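Pinza manual de dos dedos

De Stimeck, el cuaderno abierto de manipulación

Una pinza manual de dos dedos es una herramienta que se sujeta con la mano y que imita el efector final de un brazo robótico. Lleva una cámara montada y se abre y se cierra a voluntad del operador. La entrada original la escribió Yaryna Kuzmenko y yo la he ido ampliando a mi manera, así que perdonad el tono (aquí cada cual firma con su voz, y la mía habla mucho). Para el brazo completo, véase Melis; para el controlador, véase Vendico.

Terminología

En los foros en español veréis «garra», «pinza» y «gripper» usados como sinónimos. Yo digo «pinza» cuando hay dos dedos enfrentados y «garra» cuando hay tres o más. En Stellcombe, donde hice mis primeras pruebas, llamaban «tijera» a cualquier modelo con dedos pivotantes, y la verdad es que el nombre le va muy bien.

Tipos de dedo

Los dos grandes grupos son los paralelos y los pivotantes. En los paralelos las puntas se desplazan sin girar y el contacto es plano; van de maravilla con cajas, vasos y todo lo que tenga caras rectas. En los pivotantes cada dedo gira sobre su propia articulación y las puntas describen un arco. Eso complica un poco el cálculo, porque al cerrar cambia también la distancia a la que queda la punta, pero a cambio se meten en huecos donde los otros ni entran. ¡Para pellizcar tela me quedo con los pivotantes sin dudarlo!

Comparación de agarres

Tharindu Bhuiyan y yo comparamos los dos tipos con 14 objetos domésticos y 20 intentos por objeto y pinza. Con los rígidos hubo poca diferencia. Con los blandos sí la hubo: los paralelos fallaban mucho al levantar una tela por el borde, y casi siempre por lo mismo, la punta es ancha y empuja el pliegue en vez de cogerlo. Tharindu sostiene que con almohadillas más finas se arregla. Seguimos discutiéndolo cada viernes.

Cámara y campo de visión

Conviene que las dos puntas se vean durante todo el recorrido, también cerradas. Probamos primero un objetivo estrecho y perdíamos el contexto en cuanto nos acercábamos a la tela; con uno más abierto se deforman los bordes, pero se calibra y listo. La exposición la dejo fija, que el modo automático se vuelve loco con superficies claras.

Trabajo con textiles

Es la parte que más me gusta y la que peor se me da. Una prenda arrugada no tiene una forma de partida, tiene miles, y dos intentos seguidos no se parecen en nada. Yo empiezo por una esquina, con los dedos casi cerrados y entrando en diagonal, y solo después pruebo el centro.
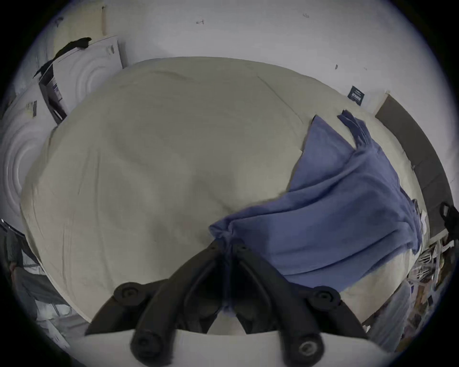
También influye mucho lo que hay debajo. Sobre una mesa dura la punta hace tope y el pellizco sale limpio; sobre algo mullido se hunde, y es fácil llevarse las dos capas a la vez. Mi truco es bajar despacio, cerrar a medias y terminar de cerrar ya subiendo. De unas 28 pasadas que repasé con este método, las peores eran todas de cuando tenía prisa.

Paso al brazo

Lo aprendido con la pinza en la mano se traslada al brazo con matices. La muñeca humana corrige sin avisar, y el Melis no. El Vendico admite trayectorias de hasta 1,000 puntos en nuestra configuración, más que suficiente para un pellizco, aunque yo recorto el principio y el final antes de cargarlas.

Pendiente de ampliar

Falta la tabla de almohadillas de Tharindu y un apartado sobre el desgaste de las articulaciones. Si alguien tiene medidas de holgura, que las deje en la página de discusión.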